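4. Setting the table for a cold lunch

Skovlow Day Room Guide, part 4. Checked by Thilini Wickramasinghe, August 23, 2023.

The old guide allowed 8 pages for this. You need one table, one bowl, one bottle of water and some bread.

4.1 Before you start

1. Wipe the table top with a damp cloth and dry it. The Prerier spray under the sink claims to leave a white surface "food ready". I have yet to see it do anything a cloth doesn't.
2. Rub at any small dark marks once. If they stay, leave them. Scouring powder takes the finish off.

Note: The old guide asked for place mats. They slide about and I have stopped using them.

4.2 Bowl and bottle

3. Put the bowl down first, well in from the edge.
4. Stand the bottle upright in front of the bowl with its cap screwed on.

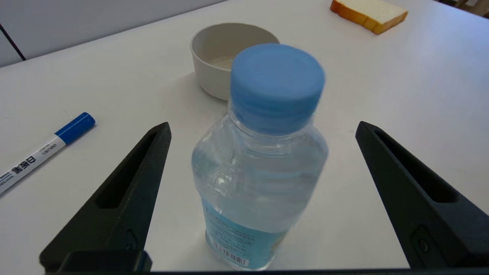 5. Check the cap by turning it gently. Closed by eye is not good enough.
6. If the bottle is part used, ask whose it is before you pour from it.

Caution: Do not fill the bowl until people are sitting down. Yuk-lan Wu says she can carry a full one across the room without spilling. The floor suggests otherwise.

4.3 Bread

7. Wash your hands again if you have touched the cloth.
8. Lay each slice flat, towards the far side of the table and away from the water. Plates are said to be more hygienic. On a top that has just been wiped I doubt it, but use one if asked. 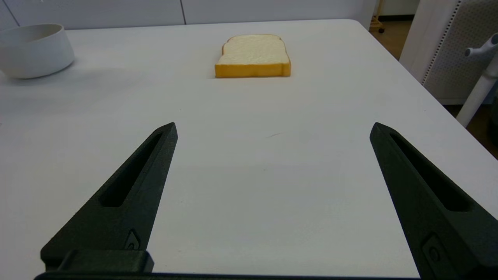
9. Do not butter bread in advance. It goes greasy and sticks to the table.
10. Throw away any slice that has been out since the morning. Toasting is supposed to rescue it. It makes stale toast.

Note: Chin-lung Tse recommends covering bread with a clean tea towel. This is harmless and may keep flies off in July.

4.4 Clearing

11. Take the bread away first, then the bowl, then the bottle.
12. Brush crumbs into your hand, not on to the floor.
13. Empty part-used bottles into the sink before recycling them, and put the caps back on.

For hot lunches see part 6.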